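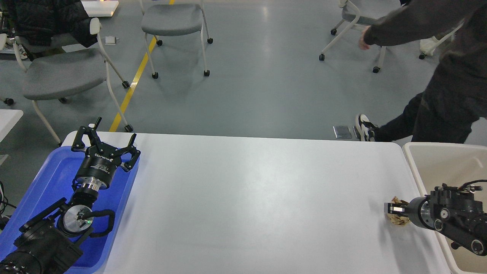
When does the spring seed swap open to the public? Doors open at 9:30 in the morning at Mabula Hall, and people who are bringing seed can come in from 9:00 to set up.

Namora Garden Club
Minutes of the general meeting, 12 April 2024

Present: Hemant Rajput (chair), Rehema Kaijage, Hamisi Chege, Esther Nyaga (minutes)
Apologies: Oduor Kariuki

1. Minutes of the January meeting
Approved with one fix: the bean Hamisi grew was the purple climbing one, and the dwarf bean was Rehema's.

2. Seed swap
Rehema has 29 households signed up to bring seed, which is our best ever and got a cheer! Tomatoes and squash are well covered. We are short on flowers, so please look through your drawers for marigold, cosmos, poppy, anything at all. Packets need the plant name and the year it was saved. Esther still has 70 blank envelopes from last time and will bring them along with pens.
Hemant asked if we should cap how much each person can take. After a good long talk (mostly about peppers) it was agreed to leave it open for the first hour and see.

3. Brandside beds
Hamisi reported that the garlic at Brandside is up and looking wonderful, thick green rows the whole way along. The two end beds still drain badly. He would like to dig in compost before anything else goes there, and Hemant offered his truck. Some 20 bags should do it.
Slugs are back. Rehema is trying boards laid flat overnight and will let us know.

4. Visit to Stoltovden
Oduor sent a note to say the nursery at Stoltovden is happy to show us the grafting shed and let people try it for themselves. Everyone was thrilled about this. There is room for six in the first group, and a second group can go the week after if enough of us want to. Names to Oduor, please. Bring your own gloves.

5. Any other business
Esther has a healthy rhubarb crown to give away. Claimed by Hemant before she finished the sentence.
The shed key is back on its hook.

Actions
Rehema: flower seed reminder to all members
Hamisi and Hemant: compost for Brandside
Esther: envelopes and pens
Oduor: list for Stoltovden

Next meeting at Rehema's house, same time. Bring a cutting if you have one to share.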